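Keeping plastic bowls fresh

Plastic mixing bowls pick up grease and smells that glass never does. Wash them soon after use, in hot water with a little washing-up liquid, and use a soft cloth. Scourers leave scratches, and scratches hold fat.

If a bowl still feels greasy, put in two spoonfuls of bicarbonate of soda with enough water to make a paste. Rub it round, leave for 20 minutes and rinse. Ribbed sides need an old toothbrush – a cloth slides over the grooves. 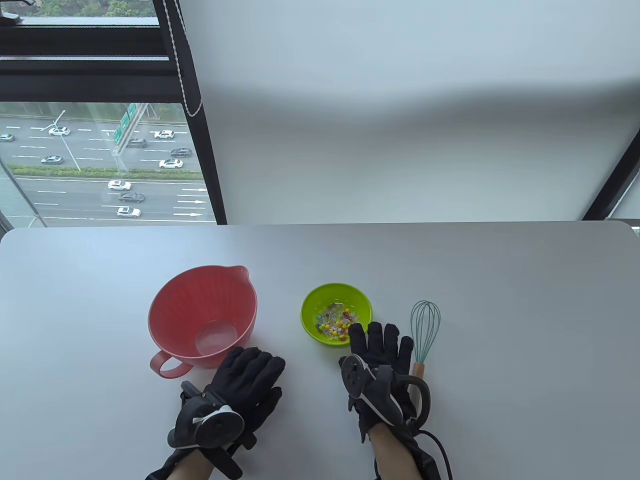
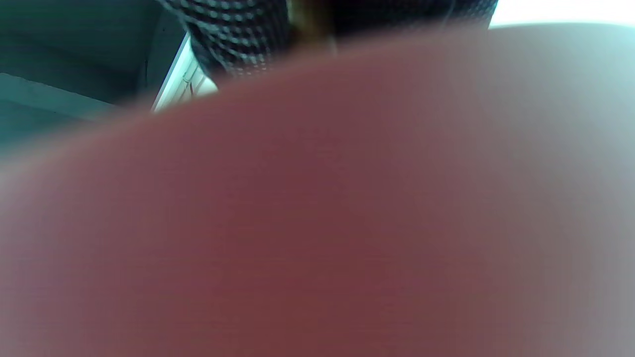
For onion or curry smells, fill the bowl with water and a good splash of white vinegar and leave it overnight. Tomato stains fade on a sunny windowsill, though in January this can take 5 days or more.

Dry everything fully before stacking. I put a sheet of kitchen paper between bowls that won't be used for a while.

Check the base for the dishwasher mark. My old Fladeck set had none and warped on the bottom rack, so those are now washed by hand. The Zastdale ones go on the top rack only.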